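The Guest Room Bed, Made Over and Over

Welcome back to the gallery, and thank you for being patient while I got these pages sorted. I had meant to put this one up in March, when the spare room was properly finished, but one thing led to another and the bed got made and unmade so many times for visitors that I kept thinking I would wait for the next time and do it better. Well, the next time has come and gone, and I would rather share it as it is than keep it in a folder.

If you are new, this is the part of the website where I put the soft things in the house - sheets, covers, curtains, the odd cushion - and talk about them far more than any sensible person would. The kitchen linens have their own page, and so do the quilts, so please do wander over there if bedding is not your thing. I won't be hurt!

The spare room is a small one at the back of the house on Brendgate, with one window and a ceiling that slopes down on the side where you would most like to stand up. For years it was where the ironing went and where the Christmas boxes lived. When we cleared it out I found 7 pillowcases with no sheets to go with them, which tells you something about how I shop. The walls are a warm white now, the floor has been sanded, and the bed takes up most of what is left over.

I had a very grown-up plan for that bed. Plain white sheets, a gray blanket, maybe one stripe if I was feeling brave. I even ordered the white sheets, in a 600 thread count set, and they were lovely and cool and felt like a nice hotel, and after a couple of weeks I couldn't stand the sight of them. The room faces north and it needs something cheerful to look at. A white bed in there looked like it was waiting for a nurse.

So the patterned things came out of the cupboard, and that is where the fun started. I have always loved a printed sheet. My grandmother had them on every bed, never matching, and I can still tell you which pattern was on the bed by the stairs (brown and orange ferns, very loud, soft as butter). I think people get nervous about mixing prints because they imagine it has to be done right, with a chart and a color wheel. My only rule is that I have to smile when I open the door in the morning.

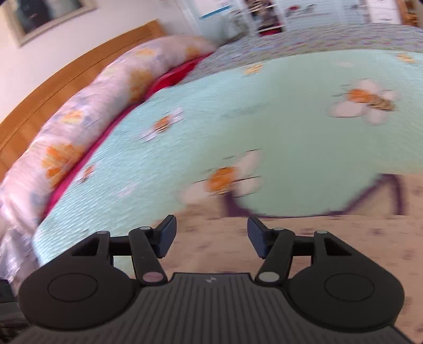
A soft aqua green is what I keep coming back to for that room, with a bit of beige and peach to warm it up and some dark purple so it doesn't all float away. I didn't arrive at that by being clever. I laid things on the mattress and stood in the doorway with my tea, then took half of them off again, and went downstairs, and came back up an hour later to see if I still liked it. A flower or two helps enormously. Orange and yellow are wonderful against a greeny blue, and they do a lot of work on a dull afternoon when the lamp isn't on yet.

You do have to be a little careful with aqua, I will say that. In the store it can look fresh and minty, and then you get it home under your own light bulbs and it goes gray on you, or it turns the color of toothpaste. I have bought and returned more of it than I like to admit. These days I carry a scrap of fabric in my purse, cut from the hem of an old pillowcase, and I hold it up against things in the aisle like a woman matching paint. If you can get to a window before you pay, do.

Making the bed itself takes me longer than it should. I like the bottom sheet pulled good and tight, and I go round all four corners and then go round them again, with my knee up on the mattress at the side by the wall where there isn't room to stand. The slope of the ceiling has caught me on the head more than once. Then everything on top gets shaken out and dropped, and shaken out again if it lands crooked, which it generally does. I have tried the trick where you roll the cover up from the bottom like a rug and turn it inside out, and I have watched it done beautifully by other people. I still end up inside the cover, holding two corners and calling for help.

Since several of you wrote in to ask about the washing, I wash prints inside out on a cool setting, always with other things of the same sort of color, and I never fill the machine more than halfway with bedding. It needs room to tumble about. I gave up on fabric softener years ago and use a splash of white vinegar in the rinse, and no, the sheets do not smell of pickles. On a breezy day everything goes out on the line, doubled over so that the right side is out of the sun. On a wet day it hangs over the banister and the doors, and the whole family has to duck under it to get to the bathroom, and I hear about it.

Ironing is a matter of conscience. I iron pillowcases, and I iron the top part of the sheet that folds down where people can see it, and the rest can take care of itself under the covers. If I catch things while there is still a bit of damp in them and fold them flat with my hands on the kitchen table, they come up quite nicely. My mother ironed every inch, and the dish towels too, and she would be sorry to read this page.

Storing it all was a puzzle in such a small room. I now keep 3 full sets for that bed and that's the limit, however good the sale is. Each set gets folded and tucked inside one of its own pillowcases, so a guest can pull out a single bundle and have everything they need. They sit on a shelf in the closet with the spare blanket on top and a little bag of lavender from the yard pushed in at the back. The lavender needs squeezing now and then to wake it up. I have forgotten to do this for whole seasons at a time and nothing terrible has happened.

A word about blankets, as the nights can still be cold up there. I leave 2 at the foot of the bed, one light and one heavy, and let people sort themselves out. You never can tell who runs warm. One of our regular visitors sleeps under both with a sweater on, and another kicks everything to the floor and opens the window in January. I used to fuss about it and creep up the stairs to ask through the door if they were all right. I have been asked, very kindly, to stop.

The pillows are the one thing I would tell you to spend a little more on if you can. Prints can be found cheaply all over the place, at yard sales and in the bottom drawer at thrift stores, and an old cotton sheet that has been washed for years is nicer against the skin than most new ones. Do hold it up to the light before you buy it and look for thin spots down the middle, where people have slept. A sheet that has gone thin there can still be cut up for pillowcases, or for the lining of a curtain, or for the drawstring bags I make every fall and give to everyone whether they want one or not.

I am still looking for a small rug for the side where your feet come down in the morning. I had a braided one picked out and then measured and found the door wouldn't open over it. Something flat, I think, and dark enough to forgive a muddy slipper. If you have seen anything of that kind, the comment box is open and I read everything, although I can be slow to answer when the garden gets busy.

The curtains for that window are cut out and pinned and lying across the back of the dining room chair, where they have been for quite a while now. They will have a page to themselves when they are hung. In the meantime the quilt page has some new additions near the bottom, and I have finally fixed the link to the kitchen linens, which had been sending everyone to my soup recipes. Several of you said you had made the soup.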